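Home News Features Work & Money Archive Subscribe

The arms get the early shift

Sunday, ten to six in the morning, and Nouhaila Samir is already annoyed with a banana. It won't go where she wants it. She nudges it along the table, steps back behind the yellow line, nods at the screen. Fine. Go.

Three years ago she was picking orders on the mezzanine at Zuslow, the homeware returns warehouse outside Dastarport. Trolley, scanner, list, repeat. Eleven miles on a bad day, she reckons, and the bad days were most of December. Now she sets tables for robots. Her payslip says "cell trainer". Her mum says she plays shops.

The job came in with the arms. Zuslow takes back what people don't want: pans, toys, baskets, the odd bowl that was the wrong white. Somebody has to open each parcel, look at it, decide where it goes. For years that was the returns bench, 200 people at the peak, standing. Then management signed with Enuvel, who supply the arms and the software, and the bench was told in a canteen meeting that lasted as long as a cup of tea.

"We thought that was it," says Samir. "People were on their phones looking for jobs before the slides finished."

It wasn't quite it. Returns don't come in neat boxes, and the arms were hopeless with anything soft, round or leaning. So part of the old bench was moved into the training cells, where small mixed things get laid out and the arms are taught to pick them up, one at a time, over and over. Play food is good for this. So are kitchen bits. Odd shapes, cheap, and they don't smash. 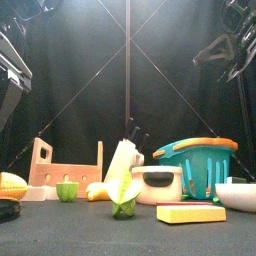
Set for the arms: play food, a knife block, a pot and a teal basket on the training table at Zuslow.

A layout takes her a few minutes. She has opinions about them. Sponges are easy. The basket is a pain, slots everywhere, a finger goes in and doesn't want to come out. Anything with leaves she saves for after her break. She keeps a notebook of what went wrong and the Enuvel engineers ring her up about it, which she still finds funny.

Not everyone got a cell. Sreekumar Poojary is the union rep and he has the numbers on the back of a rota. Headcount across the site was 1634 before the contract. It's down by 339. Mostly agency staff who weren't renewed, so on paper no redundancies.

"On paper," he says again, and folds the rota up.

He isn't against the machines. His own shoulder went on the bench, he'd have given it to a robot gladly. What bothers him is the pace. The arms don't stop for a chat, so the people feeding them have stopped chatting too. Packing lines either side of the new cells have had their targets put up twice. And the breaks are staggered now, to keep the arms fed, so friends who ate together for years see each other in the car park.

Then there's pay. Cell trainers went up one grade. Poojary wanted two, because it is a skill, he says, and if it wasnt they'd have done it with a manual. That argument is still going on. Management says the grade will be looked at in the spring. A spokeswoman told us the firm was "proud of how colleagues have moved with the work" and would not comment on agency contracts.

Up the road at Kristiansen, who do much the same business in flat-pack, they've been watching. No arms there yet. The staff have already asked for it in writing: retraining first, machines second. Poojary helped them with the wording.

Back in the cell it's gone half seven. Samir wants to learn the software side properly, there's a evening course, Zuslow will pay half. She's asked for the other half. She writes a line in the notebook, underlines it, and goes to see who is on break.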